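How to run a garden robot demo in a simulator (for an open day)

Apr 4, 2024 - by Jade Tapley

We opened our doors to visitors in January and I got the job of showing people a two-armed robot in a pretend garden. I'd never done a demo before, so these are the steps I wish I'd had!

1. Pick a place people know

I went for the garden in Stellen, our simulator, as everyone understands a lawn and a house. Load it well before the doors open - mine took ages the first time and Phyllis Whiteley had to keep the queue chatting.

2. Put the robot's own view on the big screen

Visitors like seeing both arms come in from the bottom, as if they were their own. Check the projector too, or the grass goes a horrible lime.

3. Drive up to something big

Start with the tree. It's easy to spot from the back row, and you can talk about distance while you steer. Go slowly and keep the grippers open until you've stopped.

Both views have the tree on the left and the house on the right, and in the second the left gripper is right beside the bottom of the trunk:
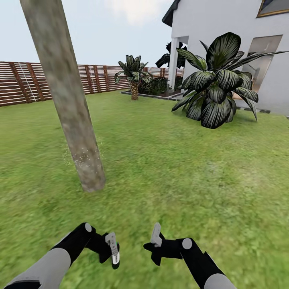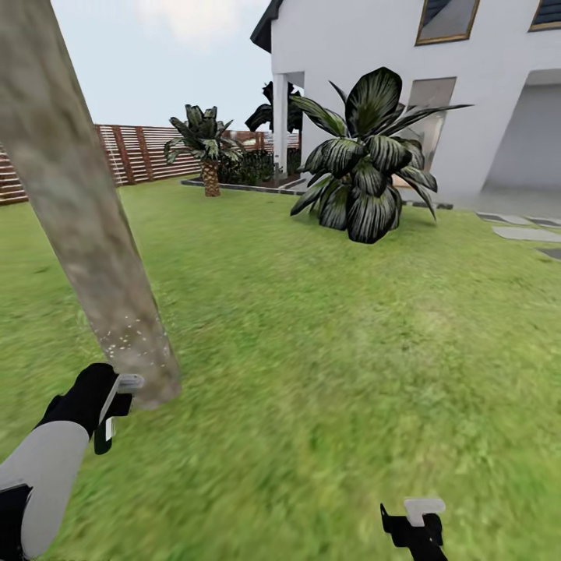 4. Hand over the controls

Give each visitor two minutes, then press reset. Braulio Zepeda let one lad carry on for far longer (he was having a lovely time) and we ran late all afternoon. Keep a spare controller charged as well.

Recent posts
- Setting up Tasia on an old laptop
- What to pack for a robot open day
- Our first week with Gidey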